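We use cookies to measure readership. By continuing to browse you accept our cookie policy. Manage settings

Jernside rebuilds its cable-handling cell in simulation before restarting the real one

August 5, 2025

Jernside, which assembles wire sets for agricultural equipment, has completed a virtual rework of the cell that lays single wires into a rack fixture, the company reported in a maintenance bulletin. The physical cell remains on its old settings. It will be changed over in October, when the line has a planned stop.

The cell is small: one jointed arm on a mounting block, one table, one rack. Its trouble has been drift. Over a long run the taught positions and the actual position of the rack moved apart, and the tool began to touch down to one side of the wire. Operators corrected this by editing individual points in the program, which fixed the shift at hand and left the next one with a set of points that no longer agreed with each other.

Broller, the integrator responsible for the cell, discarded the edited points and started over from the base. All positions are now stored relative to a single frame on the rack. If the fixture moves, the technician re-measures that frame and leaves the rest alone. The company gives the re-measuring time as eight minutes, against some 17 for the old point-by-point method.

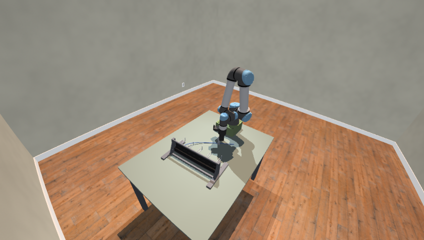
How often does the rack frame need to be checked?

Every 1,000 cycles, and after any event that could have shifted the fixture, such as a collision stop, a tool change or removal of the rack for cleaning.

The simulation was also used to settle the approach path. A wire that rests in a curve can be dragged along by a tool coming in from the side, so the new program brings the tool down from overhead and closes the last 13 millimeters at reduced speed. The folded posture chosen for the approach costs a little reach. Broller judged that acceptable on a table this size.

Two items could not be settled in software. Wire stiffness varies from reel to reel, and the model uses a single value. Wear in the joints is not modeled at all — the technicians will run the arm through its reference poses during the October stop and enter the measured offsets by hand. Mounting bolts at the base will be re-torqued before that check, as a loose base would make the offsets useless.

Jernside said the old program will be kept on the controller as a locked copy until the new one has run a full week without manual edits.

Comments (3)

katiyar_m
Same drift on our cell last winter. Ours was the table feet, not the rack. Worth putting a level on it before touching any frames.

Minda
Is the tool frame re-measured at the October stop too? The article only mentions the rack and the joints.

gearbox44
One stiffness value for all reels is optimistic. Cold wire straight from the store behaves quite differently.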